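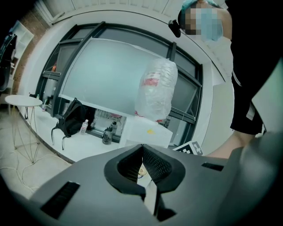 Black backpack on the ledge by the window.

Home | Gear | Archive | Contact

2021-03-15
By Marcus Ostrowski

I sold the 70-200 on Saturday. It went for 500 dollars, less than I wanted, but I'd used it twice since May. The buyer was Natália Mendes, who shoots junior soccer and needs the reach more than I do.

The money is going toward a decent tripod head. My old one creeps when I tilt it down, even with the knob done up hard. I've looked at a Godomex ball head and a used geared one. The geared one weighs more, but I mostly shoot buildings, so I'm leaning that way.

I'm keeping the 35 and the 85. If anyone wants the leftover lens hood and collar, leave a comment. Pickup only.

2 comments | 20 shares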